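## Visit to Isaksson, Ernasbridge – 2 Oct 2019

Our web team is four people, and three of us took the early train to Ernasbridge to see how Isaksson builds recruitment pages for its clients. Guoqing Jin stayed at home to watch the servers.

Rongrong Deng received us and showed the project for Flutel, which hires for 12 locations. Before, each location had its own form. Now there is one search page, and the applicant can finish in 26 clicks less than before. I found the number a little proud, but the form is really short.
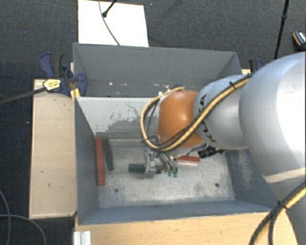

*Photo: Zeyu Qiu*

After lunch we saw the content room. They keep a library of 400 job texts, and every text must be read aloud once before it goes online. Raghavendra Mathew asked who pays for this time. The answer was that it is inside the monthly fee – I would like to see that contract.

Less good was the part about statistics, which went too quickly for me. I also missed an example in a second language, and our clients ask for this often.

They offered to send the slides. Raghavendra will test the short form with the Ravis site in March.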